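Boletín de Brirken
4/2/23

Recogiendo ejemplos: lo que llevamos en Prisville

Hola otra vez. Varios me habéis escrito preguntando cómo va lo de las pinzas, así que os lo cuento con calma, porque la última vez lo despaché en dos líneas y Aba Korletey me lo ha recordado en cada reunión desde entonces (con razón).

Seguimos en la fase de recoger demostraciones a mano. Una persona coge la pinza, hace una tarea pequeña de principio a fin y la deja grabada para que el modelo aprenda de ella. Luego repite, cambiando un poco la posición de las cosas, el ángulo de entrada o la velocidad. Llevamos 367 demostraciones revisadas y el objetivo para julio es llegar a 600. Voy a ser optimista y decir que llegamos - aunque mi muñeca derecha opina otra cosa.

Lo que más me ha sorprendido es lo mucho que se nota la mano de cada uno. Yo entro siempre desde arriba, muy recto, y cierro de golpe. Aba se acerca en diagonal y cierra despacio, casi como quien coge un vaso lleno. Al principio quisimos ponernos de acuerdo en una sola manera, y menos mal que no lo hicimos, porque el primer modelo que entrenamos solo con mis tomas se quedaba perdido en cuanto el objeto aparecía un palmo más a la izquierda. Ahora nos turnamos cada 80 tomas y mezclamos todo antes de entrenar.

También hemos aprendido a no tirar las tomas torpes. Si se te escurre algo y lo recuperas, eso vale muchísimo: el modelo necesita ver cómo se arregla un mal agarre. Las que sí borramos son las que alguien corta a medias para contestar al teléfono (no miro a nadie, Aba).

De todos los materiales, el que peor llevo es el plástico blando. Una caja es una caja, pero una bolsa transparente cambia de forma en cuanto la tocas y además brilla por todas partes, de modo que a la cámara le cuesta saber dónde empieza. Le hemos dedicado seis sesiones enteras y todavía quiero más, sobre todo con agarres cerca del borde. Para el seguimiento de la posición usamos el cubo blanco con marcadores encima de la pinza, y hay que acostumbrarse a no girarla tanto que se pierdan de vista las caras. Parece fácil hasta que intentas meter la mano entre una mesa y una estantería.

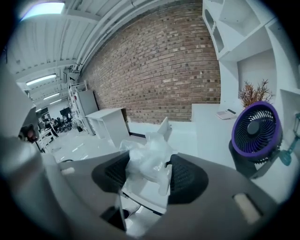
Una bolsa arrugada entre las dos almohadillas de malla y, a continuación, otra pinza con su cubo de marcadores, junto al escritorio blanco.
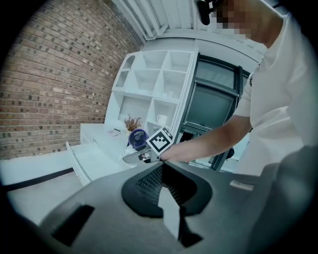
Lo que viene ahora

Nos vamos unos días a Urkholm a repetir las mismas tareas en otra sala, con otra luz y otros muebles. Tengo muchas ganas de ver qué se rompe! La gente de Bakker nos presta el espacio y ya nos ha avisado de que las mesas son más bajas, cosa que a los datos les vendrá bien y a mi espalda no tanto.

Si os apetece probar una tarde con la pinza, contestad a este correo y os busco hueco antes del viaje. No hace falta saber nada: en diez minutos se le coge el truco, y las manos nuevas nos vienen de maravilla.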